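3.2 Garment care and storage among the participants

The wardrobe audit described in Section 3.1 gave us a list of what people owned. It told us little about how the clothes and shoes were kept, and this turned out to matter more than we had expected for the question of how long an item stays in use. We therefore added a second visit for 40 of the households, chosen so that renters and owners were both well represented. Agathe Bouvier carried out the visits in Watwood and Bastien Rey those in Alberg. Both used the same interview sheet, which is given in Appendix B.

Each participant was asked to show where clothes were hung or folded, where shoes were kept, and what was done when something was damaged. An item was recorded as "active" if the participant said it had been worn in the past year, and as "resting" if not. In total 1,944 items were coded this way. Coats, formal dresses and boots caused most of the disagreement between the two coders. A wedding-guest dress may be worn once in three years and still be thought of by its owner as part of normal use. We kept the one-year rule for these items but marked them with a separate code, so that they can be left out of the counts in Table 4.

Hanging space was the strongest limit on what people wore. Participants with a short rail tended to wear what hung at the front and to forget what was folded on high shelves. Several said they had bought a second version of a garment they already had, most often a plain black cardigan or a white shirt. Shoes showed a different pattern. Pairs kept in their boxes were seldom worn, even when the owner named them as favorites, and pairs left by the door were worn until the heel tips were gone.

Damage was the most common reason given for moving an item from active to resting. The damage itself was usually small: a lost button, an open hem, a broken zipper pull, a loose buckle strap. Almost 75 percent of the damaged items had been put away with the intention of fixing them later, and most were still unrepaired at the time of our visit. Participants who knew how to sew did not differ much from those who did not. What separated the two groups was whether the things needed for the job were kept together and within reach. One participant in Alberg, a retired pattern cutter, had three skirts waiting for hems because her thread was in one room and her machine in another. 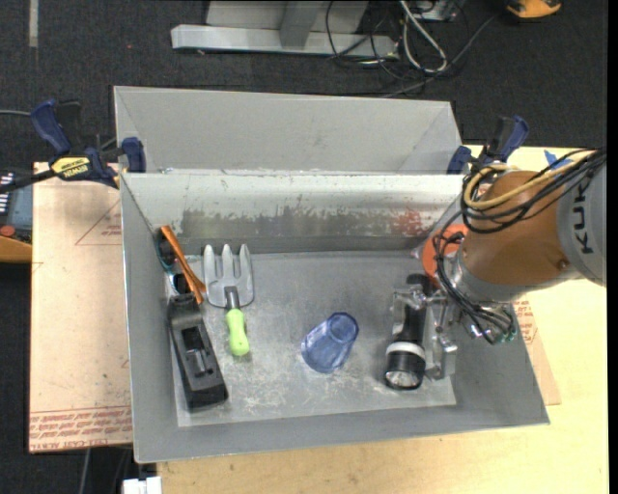
Figure 2. Tools in a gray metal bin, with a second bin behind.

We coded access to repair supplies on a simple scale. A score of zero means that the participant could not say where a needle was. A score of one means that supplies were in the home but spread over more than one place. A score of 2 means that they were kept in a single box, drawer or bin. Shoe care was scored separately, as many people who kept a full sewing basket owned no polish or brush at all. Tools borrowed from a neighbor or relative were not counted, although we made a note of them.

Households with the top score had fewer resting items in every garment group except knitwear. We think knitwear is different because moth holes and pulled stitches are seen as hard to mend well, and the result is visible on the front of the body. Participants used words such as "homemade" and "patched" for mended sweaters, and they meant this as a fault. The same people were content to wear jeans with a visible patch at the knee. This agrees with Haddadin's account of mending and taste, in which denim is treated as a fabric that may show its age and fine wool as one that may not.

Paid repair played a small part. Cobblers were used for boots and for heeled shoes above a certain price, which participants put at very different levels. Tailors were used for taking in waists and shortening trousers at the time of purchase, and hardly ever afterward. In Watwood the Starton alteration shop had closed in April, before the second round of visits began, and some participants there were still holding on to garments they had meant to take in. We coded these as resting, with a note on the cause.

Two limits of this part of the study should be kept in mind. The visits were announced in advance, so some tidying is likely to have taken place. The coding also depends on what participants remembered wearing, and memory for everyday clothes is poor. Section 3.3 compares the answers with the wear diaries kept by a smaller group.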